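Replacing a Single-Pole Light Switch

Applies to a switch that controls one light or group of lights from one location. If the light can be turned on or off from two places, the switch is a three-way type, has an extra terminal, and is covered on its own page.

Read the whole procedure before turning anything off. Local code takes priority over anything written on this page. In some places a tenant is not allowed to do this work, and in some buildings the owner is not either.

Tools and parts

Non-contact voltage tester
Two-lead tester or multimeter rated for household voltage
Flat screwdriver, small
Phillips screwdriver, #2
Wire stripper
Needle-nose pliers
Utility knife
Replacement switch, 15 amp, single-pole, with a ground screw
Masking tape and a pen

Buy the switch to match the plate you intend to keep. A toggle switch and a rocker (decorator) switch use different openings, and the plates do not interchange. On a 20 amp circuit a 15 amp general-use switch is normally acceptable as long as the lighting load stays within the rating printed on the switch. Dimmers have their own limits and are not covered.

When to replace

Typical reasons are a lever that no longer holds its position, a crackle when the switch is operated, a light that flickers when the switch is touched, or a plate that feels warm. Stop using a warm switch at once and leave its breaker off until the cause is found. A loose terminal is a common cause, but a warm plate can also mean an overloaded circuit, and a new switch will not cure that.

Check the bulb first. A bulb that is loose in its socket produces the same flicker as a worn switch.

1. Turn off the circuit

Turn the light on. At the panel, switch off the breaker for that circuit and confirm that the light has gone out. If the panel is not labeled, switch breakers off one at a time until the light goes out, then label the one you found. Put tape over the breaker handle and write on it that work is in progress.

A box with two or more switches may be fed by two or more circuits. Find and turn off all of them.

2. Remove the plate

Where the plate has been painted to the wall, run the utility knife lightly around its edge. Otherwise the paint tears away in strips. Remove the plate screws and set the plate aside. Screwless plates snap onto a subplate and are released with a flat screwdriver in the notch on the bottom edge.

The slots of plate screws are easily damaged. Use a driver that fills the slot.

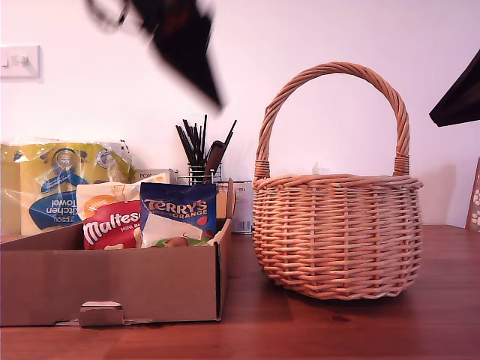 3. Test for voltage

Check the tester on an outlet you know is live. Hold it near each side of the switch, then near every wire in the box. Check it again on the live outlet. A tester that fails the second check has told you nothing.

Remove the two mounting screws and pull the switch out by its metal ears, keeping fingers off the terminals. Test again with the two-lead tester: each terminal to ground, and each terminal to the neutral bundle if there is one. All readings should be at or near zero. Non-contact testers can miss voltage in some conditions, and the second method is not optional.

If any reading shows voltage, leave the switch alone and go back to the panel.

4. Record the wiring

Take a photo or make a sketch. A plain single-pole switch has two wires on the brass screws and a bare or green wire on the green screw. Mark the feed wire with tape if you know which it is. The two switched wires may be exchanged on a standard single-pole switch without affecting how it works, but a record helps when something else in the box comes loose.

A white wire on a brass screw is usually part of a switch loop. It should be marked with black or red tape. Add the tape if it is missing.

Aluminum wire is dull silver across the cut end and was used in some branch circuits in the 1960s and 1970s. It needs devices and connectors listed for aluminum. Stop here and call an electrician.

5. Disconnect the old switch

Loosen the screws and unhook the wires. For push-in connections, press a small screwdriver into the release slot, or cut the wire close to the switch if there is enough length left over. Trim any end that is nicked or darkened and strip it to the length of the gauge molded on the back of the new switch.

6. Connect the new switch

Form a hook at the end of each wire with the pliers. Connect the ground first. Place each hook over its screw in a clockwise direction so that tightening draws it closed. Insulation should stop just short of the screw head, with no bare conductor beyond it. Tighten to the torque given by the manufacturer, then tug each wire.

Use the screws and leave the push-in holes empty. They are permitted on many devices, but they loosen more readily.

7. Mount and restore power

Fold the wires into the back of the box in a zigzag and press the switch in, with the word OFF reading upright if the switch has one. Start both mounting screws by hand, set the switch plumb, and tighten. If the box is recessed, fit plastic spacers behind the ears. A switch that floats will move each time it is pressed and will work the terminals loose.

Fit the plate. Tighten the screws only until the plate is snug, as nylon flexes but older hard plastic cracks.

Turn on the breaker and operate the switch 10 times. There should be no buzzing. Check the plate by hand after the light has been on for an hour.

If it does not work

Breaker trips at once: a bare conductor is touching ground, often the ground wire against a brass screw. Turn off, test, and open the box.

Light stays off: check the bulb, then look for a wire pulled out of a connector at the back of the box.

Light stays on: both switched wires are probably on the same side or touching each other.

Page maintained by Obinna Anozie. Last revised in January to add the note on screwless plates.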